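Section 4. Chopstick and Utensil Holder

This section covers washing, filling and placing the holder. The leaflet that came in the box says the holder is "ready for use" and "suits every table." Treat both claims with some doubt and work through the steps below first.

Before you start

You need dish soap, a soft bottle brush, a dry towel and the chopsticks and spoons you use every day. Leave the serving set in the drawer. The leaflet promises room for 32 chopsticks. Rongrong Su, who rewrote this section for the second printing, got them all in once and then could not pull out a single pair without lifting the whole bundle.

4.1 Washing

1. Peel off any stickers. Rub leftover glue with a little cooking oil, then wash the spot with soap.
2. Wash the holder inside and out in warm water.
3. Work the brush over the pierced walls from the inside. The holes look like good drainage, and they may be, but they also hold soap.
4. Rinse until the water runs clear.
5. Stand the holder upside down on the towel and let it dry.

Caution: The leaflet allows the top rack of a dishwasher. We have seen no test behind that. Wash by hand.

4.2 Filling

1. Dry the chopsticks fully. Airflow through the walls will not rescue wooden chopsticks put away wet.
2. Sort them into pairs on the table and check each one for splits and rough ends. Throw out any that are damaged.
3. Tap the squared ends level and put the chopsticks in a few pairs at a time, eating ends up.
4. Add spoons last, bowls up.
5. Pull out one pair. If others come with it, the holder is too full.

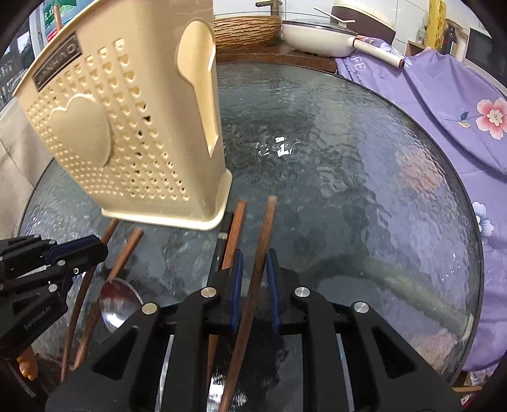

Fig. 4-2. Holder with heart cutouts over a glass table, with wooden chopsticks and a metal spoon.

Note: The spoon-shaped opening in the side panel is sold as a "quick view window." You can look through it if you like. Looking in from the top is quicker.

Caution: On a glass tabletop, set chopsticks and spoons down gently and keep a cloth under the holder. The leaflet calls the base non-slip. Push it with one finger on your own table before you believe that.

4.3 Placing

1. Choose a spot away from the stove and out of direct sun.
2. Turn the side with the large heart toward the room, or toward the wall if you would prefer not to look at it. It makes no difference to use.
3. Check the holder after the first meal. If it tips when you take out a spoon, move the spoons to a separate cup.

4.4 Upkeep

Empty and wash the holder every 2 weeks. The leaflet says "occasionally," which in Stefaniia Sydorenko's kitchen came to mean November. If you smell anything sour, wash it that day and leave the chopsticks out overnight.

Replacement leaflets can be requested under item number 3824. They contain the same claims as the first one.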